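Skellirness Household Sorting Survey: data card

Version: second release
Maintained by: Cirkis
Contact: Noemi Amato

Summary
The survey records how households in Skellirness separate their waste before collection. It contains 3,000 responses in one table, with one row per household. 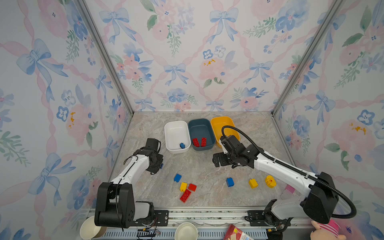 Respondents were asked which containers they keep indoors and what goes into each. Answers vary a good deal between streets. Colour was recorded as stated, so a white bin beside a dark teal-blue one, each for its own contents, is entered as two containers.

Collection
Forms were delivered in April and collected by Gaetano Fiore and Annunziata Pagano. Of these, 1,660 were completed on paper. 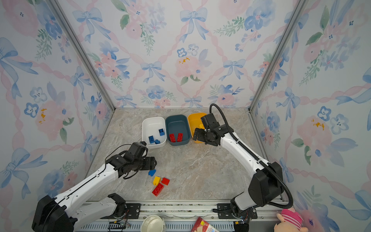 Three bins in a row, blue blocks in the white one.

Fields
household_id: random number
street_group: one of 59
containers: free text
collection_day: as reported 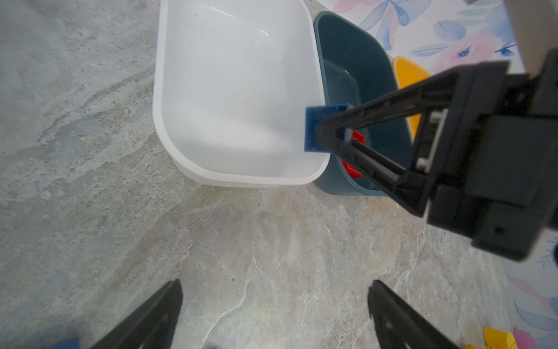

White tub, empty, next to a teal basin.

Known limitations
Flats above shops are under-represented. In 98 rows the collection day is missing and 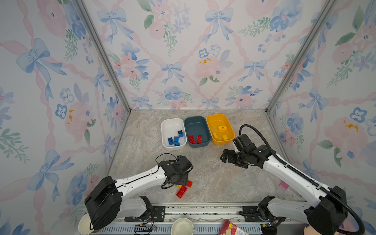

has been left blank. Users should not fill these rows from neighbouring addresses, as rounds in the Mazza district were changed during the survey.

Licence
Free for non-commercial use with credit to Cirkis. Corrections should be sent to the contact named at the head of this card.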